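The portioning bench, one month in

A few of you asked how things are going at work after my grumpy post this summer, so okay, an update! For anybody new: I work in the sample kitchen at Paewai. We make small test batches of sauces and syrups for customers, and for most of my time there that meant standing at a bench with a cup, a bottle and a scale. Pour, check, pour a little more, write it down, next cup. On a big day we'd get through up to 80 of them, and by the end of it my right wrist would be having words with me.

So in September 2021 the arms got switched on at my old bench. I did not sleep great the night before. Randa Zoubi, who has the spot next to mine, brought in a lemon cake and we all stood there eating it and watching (very slowly, the thing moves like my grandfather looking for his glasses) while Iñaki Salcedo from Sascombe talked us through the routine on his laptop. 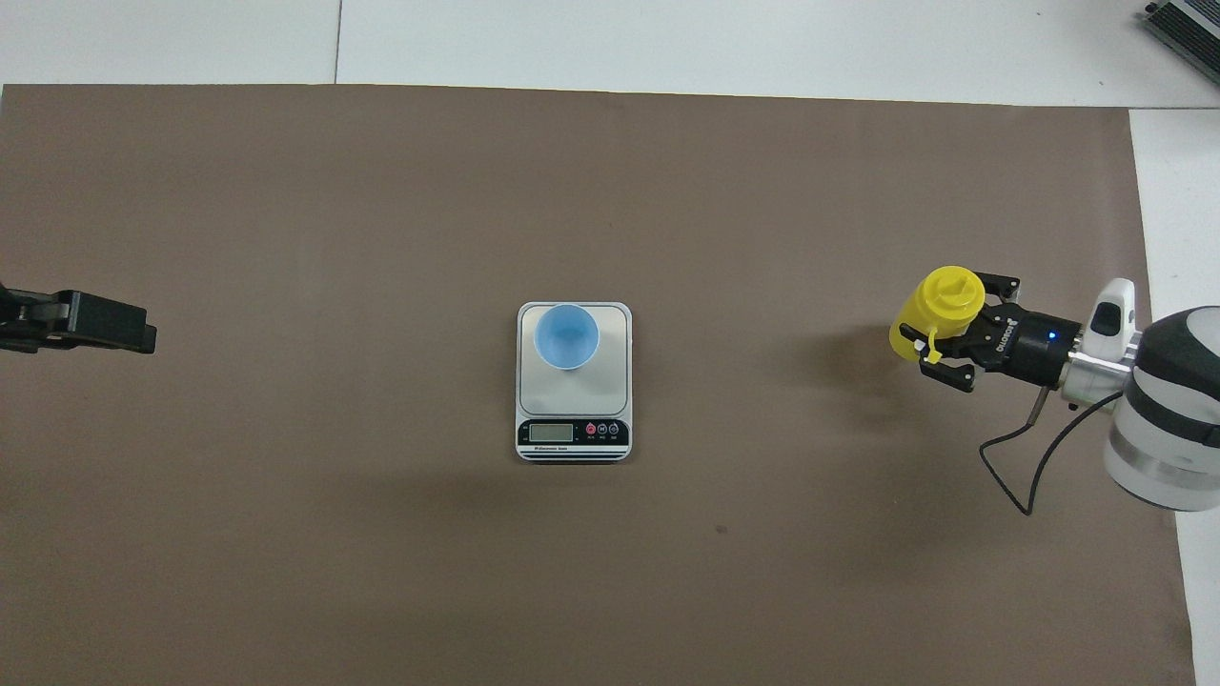 Photo: Nyokabi Swai

The blue cup on the scale is the same kind I've been filling for years, and the yellow bottle is one of ours too. Bottles are what took up most of the first two weeks. I can tell from the squeeze when one is getting low, and I tip it more without thinking. Try explaining that to Iñaki! He kept asking "but how much more?" and I kept doing it with my hand in the air and saying "like that." In the end I did it 60 times in a row while he took notes, and I found out I tilt differently for the thick stuff. News to me.

What does my day look like now? I set out the cups, check the recipe cards, pick which bottles go where, and then I'm mostly on tasting and on the weird orders. I like the tasting. The weird orders I like even more, especially the ones from Fliltitz, who change their minds every other week and send apology cookies. I also get called over whenever the arm stops and waits for somebody, and that happens more than the sales brochure would have you believe.

The part I don't love is the quiet. Randa and I used to talk all day across that bench, and now one of us is usually off in the other room with a clipboard. Poul Hauksdóttir (our manager) promised no one's hours would get cut through October, and so far that's held. After October, I don't know, and I've told him I'd like it in writing. He said fair enough. I'm still waiting on the writing.

My wrist feels great, though. I went home last night and kneaded bread for the first time in ages, two loaves, and the second one even rose. Recipe coming once I figure out what I did with the flour amounts.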